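Unit 4 handout: Sorting a mixed shelf
Packaging and Storage Basics, Shigeru Hayashi

Bring your tally sheet from Unit 3, we start from it! The Navby list has 254 lines, and I'd love us to get through the first 78 before the break.

Group by shape first, then by how a thing stacks. Boxes and crates are easy. Bottles are where it gets fun -- tall, slippery, and never happy beside a carton. Try them upright, then on their sides, and write down which you liked better.

Reading: Clornach, chapter 2.
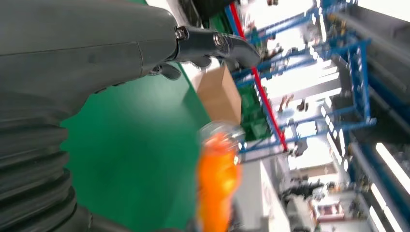
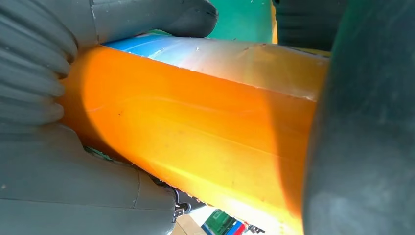
Fig. 4. Top: cardboard box and a bottle with orange contents. Bottom: glossy orange object, close up.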